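Wire basket

A wire basket is a container made from metal wire, either woven, twisted or welded into a mesh, with an open top and (usually) no lid. I've been writing entries for the Household Things section for a while now, and I put this one off because I thought there'd be nothing to say. Wrong! There's loads, and I've had to leave out bicycle baskets entirely or we'd be here until July.

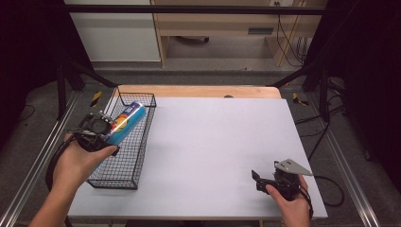

Entry by Loan Châu
Filed under: Household Things > Storage > Baskets
See also: Colander, Letter tray, Egg basket

People have been bending wire into baskets for a very long time, but the kind most of us own is a product of cheap steel wire and spot welding. Before that you had to twist every crossing by hand, and if you ever get hold of a twisted one, turn it over and look at the bottom – you can often follow a single wire all the way from the base to the rim and back again. I could do that for an entire afternoon.

Kinds of mesh

Woven mesh goes over and under like cloth, so it has a bit of give. Welded mesh is laid flat, one set of wires on top of the other, and joined where they cross. Expanded metal looks like mesh but is really a slit sheet that's been pulled open, and it usually has diamond-shaped holes. Shops call all of these "wire mesh," which drives me slightly crazy, but I've given up arguing.

Hole size matters more than you'd think. A big grid is fine for towels and terrible for pens. I keep clothespins in one with 25 mm openings, and I find clothespins on the floor every morning.

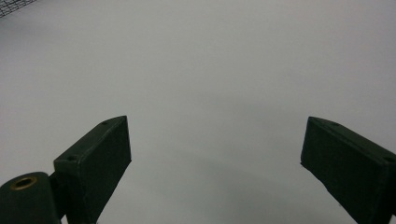 Junaid Memon: I'd add that the rim is where a basket lives or dies. If the ends of the wires are just snipped and left, they'll catch every sweater you own. Look for a thicker wire or a folded strip all the way around.

He's right, and I should have started with the rim. A good one also stops the sides from bowing out when you fill the thing with potatoes.

Finishes

Bare steel rusts, so nearly everything gets a coating. Zinc is the dull silvery one, chrome is the shiny one, and powder coating is baked on as a dry powder and comes in any color you like. Plastic-dipped wire feels nice in the hand, but once the plastic splits, water creeps in underneath and the rust spreads where you can't see it. My oldest basket, a Branholm letter tray I bought for 3 dollars at a yard sale in Poltimstead, is down to bare metal at all four corners and still perfectly useful.
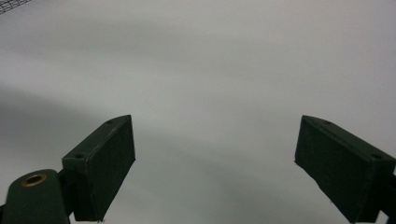 Cleaning

Dust sits in the corners of every little square, and a cloth just pushes it through to the other side. I use an old toothbrush and warm water with dish soap, then rinse and stand the basket on end to drain. Dry it properly afterward. Don't use steel wool on powder coating (ask me how I know).

Stacking and nesting

These two words get mixed up a lot. Nesting baskets have sloping sides and slide into one another when they're empty. Stacking baskets sit on top of each other when they're full, so they need straight sides or some sort of foot or swing-over handle to rest on.

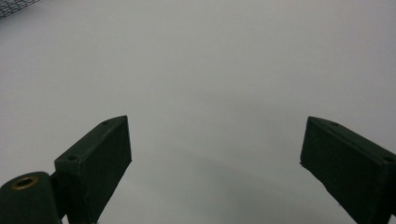 A few do both. The old Wornum ones had a handle that folded inward for stacking and outward for nesting, and I have 12 of them in the garage taking up hardly any room at all. The later version dropped the folding handle, which I think was a mistake, and if you're buying secondhand it's worth asking the seller for the earlier kind. Mine came with paper labels clipped to the front, and I've never managed to get more of those, so if you have a spare set please leave a note on the talk page.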